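フリンジ付きテーブルクロスの敷き方と日常の手入れ

更新日:2024年3月4日

織り目の粗いベージュ系のテーブルクロスは、無地に見えても経糸と緯糸の方向がはっきり出るため、わずかな傾きでも目につく。特に端にフリンジが付いたものは、房の乱れと生地の歪みが重なると全体がだらしなく見える。本ページでは、小物を置いて使う作業兼用テーブルを想定し、敷き込み、小物の配置、片付け、洗濯までの手順をまとめる。

用意するもの

・テーブルクロス(フリンジ付き、平織りまたはそれに近いもの)
・滑り止めシート(網目状、Rundineの薄手タイプを使用)
・目の粗い櫛
・粘着ローラー(弱粘着)
・霧吹き
・メジャー

寸法の確認

クロスの寸法は、房を含む長さと含まない長さの両方を測る。製品表示はどちらか一方しか書かれていないことがあり、Clendbyのクロスでは表示164cmが房を除いた本体の長さだった。天板からの垂れは、椅子を使うテーブルなら20cm以内に収める。これより長いと、座るときに膝で房を巻き込みやすい。

滑り止めシートは天板より一回り小さく切る。天板と同寸にすると、縁でシートの段差が生地に出る。複数枚を継ぐ場合は重ねずに突き合わせる。

敷き込みの手順

1. 天板を乾いた布で拭く。水拭きした場合は完全に乾かす。湿気が残っていると、滑り止めシートの成分が塗装面に移ることがある。

2. 滑り止めシートを中央に置き、四辺の余白をそろえる。

3. クロスを二つ折りのまま天板の中央に載せ、折り目を天板の長辺と平行に合わせる。

4. 片側ずつ開く。生地を引っ張って位置を直すと織り目が斜めに歪むので、持ち上げて置き直す。

5. 緯糸を一本選び、端から端まで目で追う。天板の縁と平行になっていれば合格とする。途中で曲がっている場合は、その部分を手のひらで外側へ軽く押し出す。

6. フリンジを垂らし、櫛で上から下へ一方向に梳く。絡んだ房は霧吹きで軽く湿らせ、指でほぐしてから櫛を通す。

小物を置くときの注意

クロスの上に細かいものを広げる場合、まず重さと角の有無で分ける。ぬいぐるみやスポンジのような軽くて柔らかいものは、どこに置いても生地への影響はほとんどない。金属線でできたスタンド類は、棒の先端が織り目に入り込むことがある。横倒しにして置くなら先端を浮かせ、動かすときは引きずらずに真上へ持ち上げる。 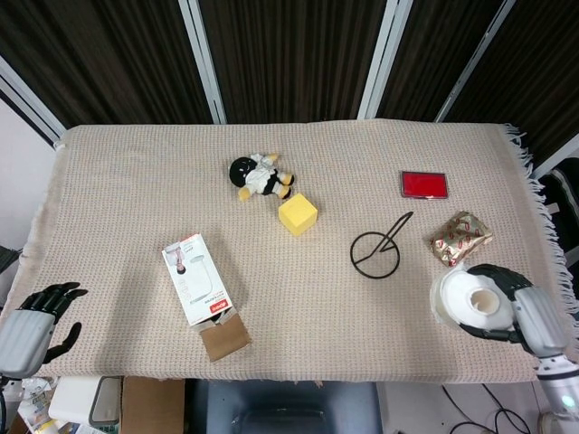 箱類は天板の縁から離して置く。縁からはみ出した部分に袖や手が触れると、箱が回転して下の生地ごとずれる。紙の筒や外装スリーブが付いた箱は、スリーブだけが抜けて落ちることもあるため、使わないときは奥まで戻しておく。

インクや顔料を含む文具は、蓋を閉めた状態であっても受け皿に載せるのが望ましい。平織りの生地は裏まで色が抜けるのが早く、染み抜きの成功率も低い。受け皿は裏面が平滑なものを選ぶ。素焼きの高台は糸を擦り切る。

菓子の小袋は、開封後にクロスの上へ直接置かない。油分は乾いた時点では見えなくても、熱を加えると輪染みになって現れる。

片付けの順序

作業後の片付けは次の順で行う。

1. 染みの原因になるもの(インク類、食品)を最初に下げる。
2. 引っ掛かりやすいもの(針金、金具の付いたもの)を一つずつ持ち上げて下げる。
3. 箱類を下げる。
4. 残った軽いものをまとめて下げる。
5. 粘着ローラーを経糸の方向にだけ転がす。房にはかけない。
6. 房を櫛で整え、緯糸の傾きを再確認する。

糸が引き出されてループになった場合は、切らない。縫い針の頭を使い、ループの左右の糸を少しずつ送って元の織りに戻す。戻しきれない分は裏側へ引き込んでおく。

洗濯とアイロン

洗濯表示で水洗いが可能なものに限る。房は数本ずつ束ねて木綿糸で緩く結び、クロスを房が内側になるように畳んで洗濯ネットに入れる。水温は30度以下、脱水は60秒で止める。Ustachの中性洗剤は水30リットルに対して20mlとした。漂白剤と蛍光増白剤入りの洗剤は、生成りやベージュの色調を変えるので使わない。

干すときは竿を2本使い、M字に掛ける。1本の竿に掛けると、中央に水の重みが集まって折り目が伸びる。房を結んだ糸は、半乾きの段階でほどく。

アイロンは当て布をして中温、裏面から経糸の方向にかける。スチームを多く当てると織り目が詰まり、寸法が縮む。Hofstetterの当て布のように薄いメッシュのものを使うと、織り目の向きを確認しながら作業できる。

保管

畳んで保管すると折り目に沿って色が変わるため、5月の衣替えなどで長期間しまう場合は、直径の大きい紙管に巻く。巻き始めに薄紙を1枚挟み、房は薄紙で包んでから巻き込む。防虫剤は生地に直接触れない位置に置く。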